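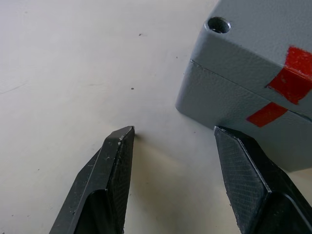

When the engineering lead at Camenzind first asked for a two-armed robot, the figure at the bottom of her request was larger than the annual spend for her whole department. The firm assembles small electrical enclosures. She had two years to make the case and was turned down once, in June.

"I'd priced the robot and left out nearly everything else," she says. "Grippers, spare fingers, tables, power, training, somebody's time to set it up. The finance side spotted it in five minutes and they were right."

Her second attempt listed 183 separate lines. She says the length worried people at first, but it made the meeting shorter. Every line had a price, a supplier and a date by which it had to be ordered.

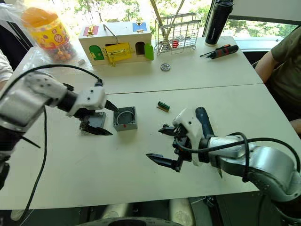 The job she chose for the trial was a small junction box: put the circuit board in the base, fit the lid, drive the screws. She picked it because the parts are cheap and the fitters know it well. It also uses both hands, and one-armed quotes had kept coming in with a clamp or a fixture that cost extra each time the box changed size.

"We got three quotes for one arm, and all three needed a jig for every product. Once you add up the jigs, two arms start to look sensible."

Two suppliers reached the final round, Tisau and Clunia. Tisau was cheaper to buy. Clunia included 27 days of on-site support in the price, and that settled it. She would advise anyone else to ask for support days in writing, and to ask what happens to the ones you don't use.
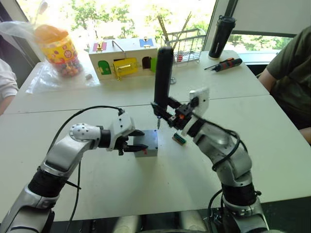

Two arms at work on the box, with the circuit board beside it.

Tools were a budget line of their own. Her first plan was to buy dedicated screwdriving heads, but the lead time was long and the price was per arm. The revised plan allows for ordinary handheld tools held in the gripper.

"If one breaks I can replace it out of petty cash. That matters more to me than speed at this stage."

Gripper fingers are treated as consumables, like drill bits. She has set aside money for three sets a year and expects to revise that after the first twelve months.

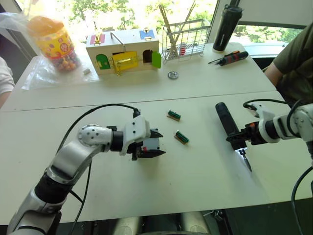

Drill bit pointing down, two green components on the front table.

The project is down in the accounts as Bromance, a name the fitters gave it and which she has given up trying to change. The next decision is whether to ask for a second pair of arms in the coming budget round. She has started the list, and so far it is mostly cables, tables and floor space.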